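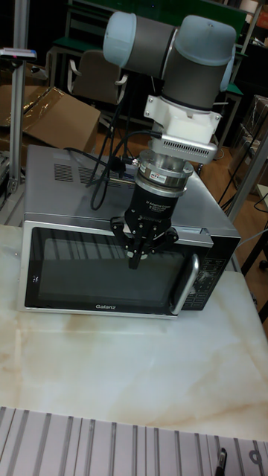

Brudodia Gripper Trials – Project Report

So my half of the project was opening doors, and I figured it would be the easy half. I was wrong! We had two grippers to compare on the same arm: the three-finger adaptive one and the plain two-finger one we call Urio (I didn't pick the name). The job was to get hold of the microwave's handle, pull the door open and let go without dragging the whole oven along the table.

I ran 200 tries, split evenly between the two. Each one got 60 seconds, and if the door wasn't open by then I wrote it down as a miss.

The three-finger hand was way more forgiving. The handle is curved, and the fingers sort of settle around it even when my starting position is off by some 6 millimeters. Urio needed me to be almost dead on, but it was faster and I never had to think about where a third finger was going – with the adaptive one I bumped the door glass a lot in the first week.

Cables were my other headache. I rerouted mine twice and they still droop when the wrist turns far enough, so for the Wumbridge demo I'd like proper clips along the forearm.

All 983 lines of the force log are in the shared folder, with my notes on which runs I threw out. Next up is the drawer.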